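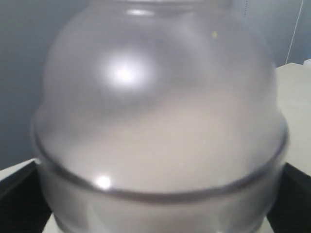

Chapter 7
Comparing Grippers on Hard-to-Grasp Containers

7.1 Scope of the chapter

Chapter 6 treated grasping as a problem of geometry: given the shape of an object and the shape of the fingers, find a pose at which the contact forces balance. The objects used there were blocks, cylinders and boxes with opaque, matte sides. This chapter drops those conditions. The test object is a frosted, translucent plastic container with a domed upper section, a narrower neck, and a bowl section below a dark curved seam. Its walls change slope over most of their height, and its outline is easy to lose against a plain gray background.

Three questions are addressed. How should two grippers be compared when they do not fit the same part of an object? How much of a failure belongs to the gripper and how much to the camera that guides it? How many trials are needed before a difference in success rate means anything?

The reader should be familiar with friction cones (Section 6.2) and with the camera-to-wrist calibration procedure (Section 5.4). Force control is used but not derived. The derivation is in Chapter 9.

7.2 Where a container can be held

A container of this type offers three candidate regions.

The neck. The section is narrow, so a gripper of modest stroke can close on it. The load hangs below the contact points, and any swing of the contents is felt as a torque at the wrist. The approach must be level or from above, and the wrist camera is usually too close to keep the neck in view during the last part of the motion.

The dome. The surface slopes inward toward the top. Flat parallel fingers touch it over a small area, and the normal force has an upward component on the fingers. If friction is low, the fingers ride up the slope as they close. Compliant fingers increase the contact area but do not remove the effect.

The seam. A rim that projects past the wall gives the fingers a ledge to bear against. The grasp then depends less on friction. It also requires the widest opening, and a curved seam does not lie at one height all the way round, so a grasp height that suits the front may miss at the sides.

Choice of region is part of the test design. A gripper that cannot open wide enough for the seam should be scored on the regions it can reach, and the missing region reported as not reachable. Recording it as a failure mixes two different quantities.

7.3 What the wrist camera contributes

A translucent wall returns light from its surface, from inside the material, and from whatever stands behind or within it. In a close wrist view of the test container, two white highlights lie on the left part of the dome, one broad and diffuse and one small and sharp. A pale mass shows through the wall in the lower half of the dome, with a soft upper boundary that slopes up toward the right. An edge detector tuned on opaque objects may report all three as features. Only the outer contour and the seam are useful for placing the fingers.

Highlights have a further property that matters here. They shift over the surface as the camera moves. A tracker locked to a highlight will report motion of the object where there is none, and the controller will correct for it. The test in Section 7.6 separates this error from true slip by repeating each approach with the arm position fixed in advance and the camera loop open.

7.4 The comparison used in this chapter

The worked data come from a bench study of two grippers. The Windis is a parallel gripper with flat pads. The Arna has three compliant fingers. Both were mounted on the same Marquez arm and driven by the same Breltow controller. The arm, controller, camera and light positions were held constant between runs.

The log holds 3,702 attempts. Of these, 3,665 were retained. The remainder were stopped by the controller before the fingers began to close and carry no information about the grasp. Over 2,000 of the retained attempts were made on the dome, where the two grippers were expected to differ most.

Each retained attempt is assigned one of the following outcomes:

Held: lifted, carried and set down without relative motion at the contacts.
Slipped: lifted, with relative motion detected before set-down.
Missed: fingers closed without a stable contact.
Displaced: container moved by the fingers before closure was complete.

The last two are often merged in published results. They are kept apart here. A miss usually points to an error in estimated position, while a displacement can occur with a correct estimate and unequal finger timing.

7.5 Terms and notation

Grasp height h is measured from the support surface to the center of the finger pads. Wall angle a is measured from the vertical and is positive where the wall leans inward with increasing height. Pad force F is the commanded force per finger, before friction losses in the drive.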